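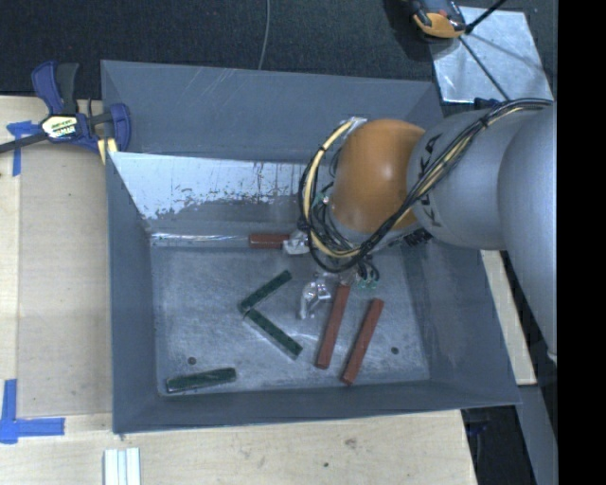

Attachment 1: grey metal bin on the bench, six blocks, reddish-brown and dark green

Trindine Help Desk
Subject: Labels creeping up the roll, and my name comes out wrong
Product: Trindine Stock, with Flakia desktop label printer
Site: Mistden, Mendoza Street store
Opened by: Noemí Ledesma
Assigned to: Gyula Bíró
Opened: June 27, 2024
Priority: Normal
Status: Closed, with one follow-up left open

Noemí Ledesma wrote:

Hello there, and thank you in advance to whoever picks this up. I'll try to put everything in so you don't have to drag it out of me, which means I'm going to go on a bit.

We have the Flakia printer on the front counter and we print our shelf labels out of Trindine Stock, in a batch, usually first thing before the shop opens. It has been a lovely little printer and I don't want to sound cross with it. But since we changed over to the new rolls the labels creep. The first one out is perfect. The next one looks perfect too. Then somewhere along the way you notice the item name is sitting a bit high, and by the end of a batch of 20 the top line is half gone and the barcode is nearly touching the edge. If I turn the printer off and on again the first label is perfect once more, and then off it wanders.

The other thing is smaller, but it bothers me more than it should. We print a "checked by" line at the bottom of every label, and my name has an accent on the i. On the screen it's right. On the label it's N-o-e-m, then a capital A with a squiggle over it, then sometimes a blank and sometimes a little box. The girls in the shop have started calling me Noema. I'm not fussed about it being fixed today, but if you're in there anyway I would love my name back.

Things I've tried so far:
Turning it off and on (helps for one label, as above).
Cleaning the roller with the wipes that came in the carton.
Taking the roll out and putting it back in, with the paper guides snug and then with the guides a bit looser.
A different USB cable, borrowed from the office scanner.
Printing from the other computer. Same creep, same Noema.

The new rolls are from a different supplier because our usual ones were on back order. They're the same width as the old ones, 75 mm, and they look identical to me, but I'm no expert.

Kind regards, and no great rush,
Noemí

Gyula Bíró replied:

Hi Noemí,

Thank you for such a thorough write-up, it's a pleasure to get a ticket like this one. Please never worry about going on a bit. I do it myself, and I would much sooner read a long ticket than write back with a string of questions.

I think we have two separate problems, so I'll take the creeping first.

When labels start out right and get steadily worse, the printer usually has the wrong idea of how long each label is. It's out by a hair every time, and the hairs add up. A proper fault with the roller tends to be messier than that, with labels jumping about in both directions. So what you're seeing is good news, more or less, and I don't think you'll need a repair.

Could you please do the following, in this order?

Turn the printer off at the switch.
Load one of the new rolls and close the lid until it clicks on both sides. The left side of that model can feel closed when it isn't.
Hold down the feed button and turn the printer on, still holding. Let go when the light blinks orange.
It will push out a handful of blank labels and then stop. It is measuring them. Please let it finish.
Press feed once. The paper should stop with the tear bar sitting right in the gap between two labels.

Then print your usual batch and let me know how the last label looks next to the first. If you have a ruler handy, I'd also love to know the size of the gap between labels on the new roll and on an old one, if there's an old one left in a drawer somewhere.

On your name, I have a fair idea what's going on, but I'd like to get the paper behaving before I touch anything else. I have a personal interest in this one, as you might guess from my surname. My own labels came out as something unprintable for most of my first year here.

Warmly,
Gyula

Noemí Ledesma wrote:

Hi Gyula,

Well, you have my full sympathy about the surname!

I did the feed button business. It took me a few goes as I kept letting go too early — the light does a quick green first and I took that for my signal. Third time lucky. It pushed out its blanks and stopped, and when I pressed feed it landed right on the gap, neat as anything.

Then I ran the batch. It's better but it isn't cured. The creep is slower now, and the last label is readable, but you can still see it if you lay the first and last side by side on the counter. I'd say the top line has moved up by the height of a small letter.

I found the tail end of an old roll under the wrapping paper. The gap on the old ones is 3 mm, as near as I can judge with my school ruler, and on the new ones it's 2 mm. So they aren't the same after all, and I apologise to the printer for everything I've said about it.

Noemí

Internal note, Gyula Bíró:

Calibration done by customer and holding on manual feed. Remaining drift is only in batches sent from Stock. Suspect the template still carries the old gap and is overriding what the printer measured. Will check the Mistden template before asking for anything more. Also check the printer language setting while in there, for the accent.

Gyula Bíró replied:

Hi Noemí,

No apology needed, the printer has heard worse. And thank you for hunting down the old roll, that measurement saved us both a good deal of guessing.

I've had a look at your shelf label template from this end. When it was set up, somebody typed the gap in by hand, and it's still set for the old rolls. The printer measures the new paper properly when you calibrate it, and then every time you send a batch, the template tells it to forget what it learned and use the old figure. It's a polite machine and does as it's told.

You can change this yourself, and I'd rather show you how so that you have it for the next time the rolls are on back order.

In Trindine Stock, open Settings, then Labels, then Shelf Label.
Choose Edit, and scroll down to Paper.
Where it says Gap, change Fixed to Detect. The box with the number will go grey. You can leave the number as it is.
Choose Save. You'll be asked whether to apply the change to labels already waiting. Say yes.
Close Stock completely on the counter computer and open it again, then do the same on the other one. It holds on to the old template until you do.

Please don't change the width while you're in there. It's correct, and it's right beside the gap, and I've seen it bumped by accident more than once (I have bumped it myself).

Now, your name. On the same page, a little further down, there's a line called Text Encoding. Yours says Basic. Please change it to UTF-8. After that, choose the font again from the list, even if the one you want is already showing. The printer keeps its own copy of the font, and the copy it has now came without any accented letters. Choosing it again sends the full set across. It takes a minute or so, and the printer light will blink the whole time. Please don't turn it off while it's blinking, however long it seems.

Let me know how you go.

Gyula

Noemí Ledesma wrote:

Gyula, it works!

I ran the full batch and then another one straight after to be sure, and I can't tell the first label from the last. I held them up to the window, one on top of the other, and the barcodes sit right over each other.

And there I am at the bottom, accent and all. I stuck one on the till. I also typed your name into a test label, to see, and you'll be glad to hear that both of your accents came out beautifully. I'd post it to you but I expect you have plenty of labels.

One small thing, and only if you have time. We have a second template for the window tickets, the bigger ones, and after I changed the shelf label I went and looked, and the font list on that page is empty. Only a little arrow with nothing under it. We won't need window tickets until the September sale, so it can certainly wait, but I thought I should mention it while I remember.

Thank you for being so patient with me. I've written the steps on a card and taped it inside the cupboard door above the printer, with "WAIT FOR ORANGE" in big letters.

Noemí

Gyula Bíró replied:

Hi Noemí,

You've made my afternoon, thank you. A test label with my name spelled right is a rarer thing than you might think.

I can see the empty font list on the window ticket template as well. It was made in a much older version of Stock, and I believe it's looking for fonts in a place that has since been moved. I've passed it to the people who look after templates, and I've linked it to this ticket so they can read the history. In the meantime the window tickets should still print in whatever font they used last. Please leave Text Encoding alone on that one until they've been in touch, as changing it without a font to choose can leave you with blank tickets.

A couple of bits of housekeeping. If you go back to your usual rolls when they come in, do the feed button routine once when you load them. With the gap set to Detect there's nothing to change in Stock. Keep the roller wipes going too, once every 7 rolls is plenty for a shop your size.

I'm closing the main ticket now. Replying to this message will open it again, and it will come back to me.

All the best to you and everyone at Mendoza Street,
Gyula

Resolution: Shelf Label template gap changed from Fixed to Detect after change of label stock. Text Encoding changed from Basic to UTF-8 and font sent to printer again. Customer confirmed both.
Linked: Window Ticket template, font list empty. Waiting on Templates.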